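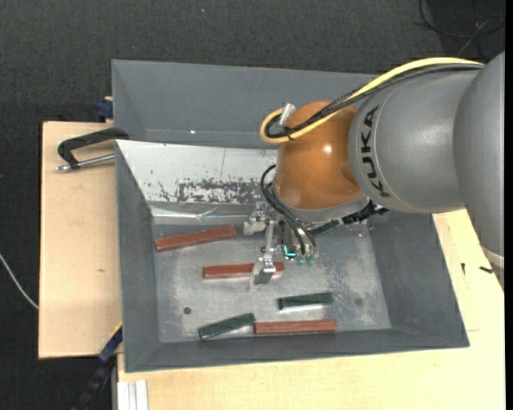
A gray metal bin on a wooden tabletop.

My mother kept a drawer in her kitchen in Skorkport that held string, birthday candles, a key to a house we had sold, and at least one potato masher with a bent handle. Every so often someone in the family would offer to sort it out for her, and every time she said no, thank you, she knew where everything was. And she did! You could ask her for a thumbtack in the middle of supper and she would reach in without looking and hand you one.

I have been thinking about that drawer since December, when I finally gave in and let myself be talked into the Sumadis method. If you haven't run across it, you buy a set of matching boxes, 88 dollars plus shipping, and you put labels on them, and then everything you own is supposed to go and live under its own label. I did the whole house. It took me 2 weekends and a good part of my patience, and I will admit the hall closet looked lovely, like something in a dentist's waiting room magazine.

Then I couldn't find the scissors. I knew I had put them somewhere sensible, but was it Crafts, or Kitchen, or Paper, or Office? I had been so reasonable about it that any of the four would have done. (They were in Gift Wrap.) The same thing happened with the flashlight, and the good tape, and the little screwdriver that fits my glasses, and I started to feel like a guest in my own home, opening one lid after another and hoping.

What I've come to believe is that a mess you made yourself has a kind of memory in it. You remember dropping the stamps on top of the takeout menus because the phone rang. Take the mess away and the memory goes with it, and all you have left is the label, written by some earlier and more hopeful version of yourself.

I'm not defending real clutter, the sort you trip over. My neighbors on Sundqvist Street had a garage like that, and it made everybody in the house unhappy. I only mean that one drawer, or one basket by the door, ought to be left alone. Mine is back now, to the left of the stove. It has string in it already, and the scissors, and a coupon for the garden store over in Osex that I fully intend to use before it runs out.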